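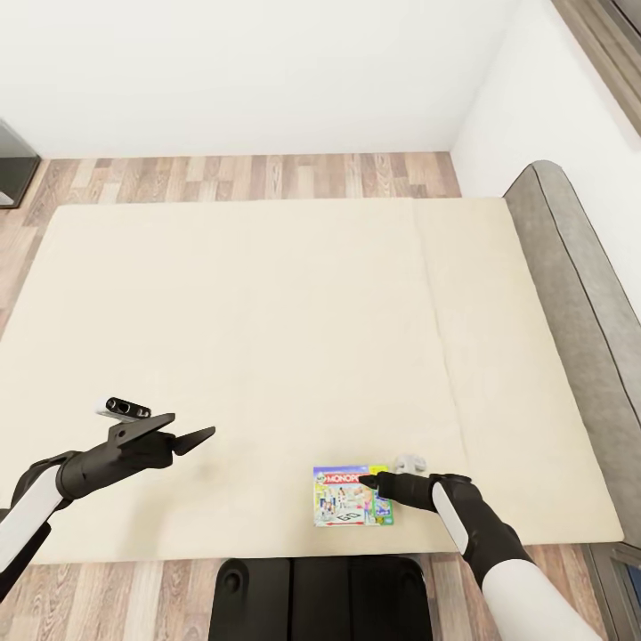
Fig. 1. Simulated room task: right gripper at the edge of a Monopoly box on the rug, left gripper open.

Intro to Robot Manipulation
Handout 4: Notes on the Trastley open day
Visit date: 9/26/19

Read these notes before the next lab. They cover the part of the open day on household pickup tasks. The factory floor tour has its own handout.

1. What the demonstration covered

The Trastley group works on robots that tidy rooms. Most of their testing is done in simulation first, and the demo station ran the simulator on a large screen with an operator at the desk. The room model is called Rirham. It has a wood floor, a big cream rug, and some furniture along the sides. The robot has two arms, each with a parallel gripper. The task for our session was to pick up a board game box from the rug.

Several of you asked why they would use a box at all when a cup or a ball looks better on screen. The presenter's answer was that flat boxes are where their system fails most often, so that is what they show to engineering classes.

2. Why a flat box is a hard object

A parallel gripper closes two fingers toward each other. It needs something narrower than its opening. A game box lying flat is too wide to grip across the top, so the gripper has to work at an edge. That leaves these choices:

Pinch one side of the box, with one finger over the lid and one underneath. The lower finger has to get between the box and the rug.
Push the box to a place where an edge hangs free. On a rug in the middle of a floor there is no such place nearby.
Tip the box up with one arm and hold it with the other.

A lid adds a second problem. If the fingers catch only the lid, the bottom half can stay behind. In the Rirham model the box is one solid piece, so this failure does not show up. Keep that in mind when you compare simulated results with lab results.

3. The rug

Contact with a soft surface is difficult to model. The group treats the rug as a thin layer with high friction and a little give. Real rugs bunch up and shift when pushed. The presenter said plainly that they do not model this well yet — they change the friction value from run to run and hope the range covers the real one.

4. Numbers given during the talk

Runs in the August test set: 1619
Runs that used both arms: 402
Different objects in the set: 91

No success rate was given for the box by itself. Please do not work one out from the figures above. They do not contain that information.

5. Terms to know

Pre-grasp pose: the position of the gripper just before it closes.
Wrist camera: a camera mounted near the gripper, used for the last part of the approach.
Domain randomization: changing friction, lighting, and object position between runs.

6. For the lab

Bring a flat box with a lid. Work in groups of 2 at the Debnath arms, and sign up on the sheet by the door. Write half a page on which of the choices in section 2 you would try first, and sketch the pre-grasp pose for each arm. Groups using the older Dirositz gripper should measure its opening before they start, as the printed value in the manual is wrong.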